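Handling Leftover Foreign Cash at Home
Household Money Guidance, Drandetti Savings Association

Members returning from travel should sort foreign notes and coins by currency before storing them. Place each currency in a separate envelope and write the country and the amount on the outside. Coins are seldom accepted for exchange and are best spent before departure.
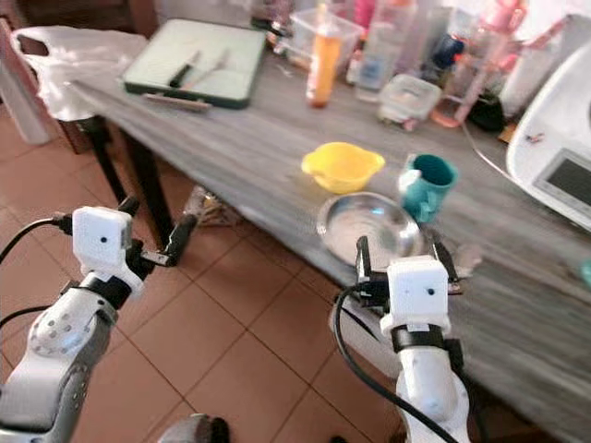

Keep the exchange receipt with the notes. Amounts worth less than 50 dollars may cost more in fees than they return, and members may prefer to hold them for a later trip. Larger amounts may be brought to the Dostthorpe branch, where the day's rates are posted at 9:30 a.m.

Check stored notes every May for withdrawn designs. Do not tape torn notes or iron creased ones.

Questions may be directed to Birthe Baldursdóttir, Member Services, extension 70.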